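Purov Submissions: review of the conference abstract system

Posted Fri 28 August
Filed under: Tools for organizers

Our regional networking conference is small. We get a few hundred abstracts in a good year, send each one to two reviewers, and build a two-day program out of what survives. For a long time we did this with a shared mailbox and a spreadsheet. This year we paid for Purov Submissions, the hosted version, and ran one full call for papers on it. This review covers that call from the opening of the form in February to the final program.

I was the person who set it up and answered the support mail. We paid the normal price and have no connection to the company.

What it does

Purov covers the part of a conference between announcing the call and publishing the schedule. Authors create an account, fill in a form and upload a PDF. The program chair assigns reviewers. Reviewers score and comment. The chair accepts or rejects, and the system sends the letters. There is a basic schedule builder at the end. It does not handle registration, payment, visas or hotel blocks, and the company doesn't say it does.

Setup

Setting up the call took me most of an afternoon. You name the conference, set the opening and closing times, write the instructions and pick the fields for the form. The default form asks for title, authors, affiliations, abstract, keywords and topic area. I added a box for "student paper" and another for "willing to present remotely." Both worked as expected.

The deadline setting needs care. It uses the time zone of the account owner, and the setting for that is in the personal profile, well away from the call settings. I had mine wrong for the first week. Authors saw a closing time that was off by several hours. Changing the profile fixed the display at once, but the confirmation messages already sent still carried the old time, and I had to write to those people separately.

Topic areas can be edited after the call opens. If you rename one, submissions already in it follow the new name. If you delete one, they go to "Unsorted" without a warning.

Submissions

We received 336 abstracts. The server stayed up on the last day, when a large share of them came in. Uploads were slower that evening but I had no reports of lost files.

Authors on weak connections did have one problem. The form does not save a draft until you reach the second page. Anyone whose connection dropped on the first page had to type the abstract in again. I ended up adding a line to the instructions telling people to write the text in a separate file and paste it in. Our old method, an email with an attachment, was kinder to these authors. For a conference where many people submit from campus networks with daily outages, this matters more than anything else in this review.

Co-authors are entered one at a time, with an email address required for each. The address is not checked against existing accounts, so the same person can turn up in the author index two or three times under slightly different spellings. Plan on cleaning the index by hand.

The PDF check is good. It rejects files that are password protected or over the size limit, and the message says plainly which of the two is wrong.

Reviewing

This is the best part of the product. We had 27 reviewers, most of whom had never seen the system. Each got an invitation link, and the link opened straight onto their list of assigned abstracts. There was no dashboard to get through first.

Automatic assignment matches reviewer keywords to submission keywords and then balances the load. I let it do the first pass and moved abstracts by hand where I knew of a conflict. It will not assign a reviewer to a paper from the same institution, as long as both sides typed the institution the same way. Many did not. Check these yourself.

Scores run from one to five on up to six criteria. We used four. You can weight them, though the weights can't be changed once the first review is in. Comments to the author and comments to the chair are in separate boxes with different background colors, and I had no cases of a private remark ending up in the wrong one.

Reminders are sent 14 days before the review deadline and again 2 days before. These intervals are fixed on the standard plan. I would have liked one in the middle. You can send a manual reminder to everybody with open reviews, and I did that once.

Decisions and letters

The decision screen is a long table that sorts by average score, topic or spread between reviewers. Sorting by spread was useful for finding the papers that needed discussion. Filters reset every time you open a submission and come back, and after an hour that gets tiresome.

Letter templates accept the usual merge fields. Send yourself a test first. The field for "corresponding author" inserts the first listed author if nobody ticked the box, and in our call a lot of people hadn't ticked it.

Schedule builder

I can't recommend the schedule builder. You drag papers into sessions and sessions into rooms. It flags a speaker booked in two places at the same time, but it does this by email address, so the duplicate author entries mentioned earlier defeat it. There is no way to mark a break that runs across all rooms. You have to add the coffee break to each room separately, and lunch the same way. The printed version puts every room on its own page. We exported everything to a spreadsheet and made the program there.

Compared with the others

I tried two other systems on their free trials before choosing. Imisley has the better schedule builder by a long way and handles shared breaks properly, but its reviewer screens are crowded and it charges by the reviewer. Koo is simple and cheap and would suit a workshop. It had no weighted scoring and no automatic assignment when I tested it. A sister event uses Plirnden, which has to be installed on your own server. I have not used it myself and can't compare it fairly. 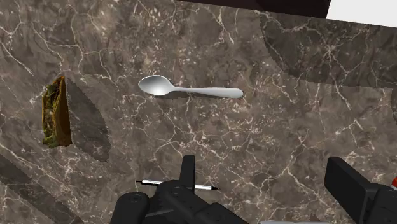 Can authors change an abstract after they have submitted it?
They can edit the text and replace the PDF as many times as they like until the call closes, and only the last version goes to the reviewers. After closing, the chair can reopen a single submission from its settings page.

Support and export

Support is by web form only. I wrote in three times. Two answers came the next working day and were correct. The third, about the time zone, took most of a week, and by then I had found the setting.

Exports are available as CSV and as a zip file of all the PDFs. The CSV handles accented characters correctly. File names in the zip are the submission number followed by the title, cut short if the title is long. An export of the reviews is available too, but only one topic area at a time.

Data stays on the server for a year after the conference ends. Download what you need for the proceedings before then.

Good
Reviewer screens need almost no explanation
Stayed up on deadline day
Clear messages when a PDF is refused
Clean CSV export

Not so good
No saved draft on the first page of the form
Duplicate names in the author index
Time zone setting is in the wrong place
Schedule builder is weak, especially for breaks

Would we use it again

We have renewed for next year, for submissions and reviews. The program will be done in a spreadsheet again. If the first-page draft problem is still there when the next call opens, we will also accept abstracts by email and enter them ourselves.

Rating: 3.5 out of 5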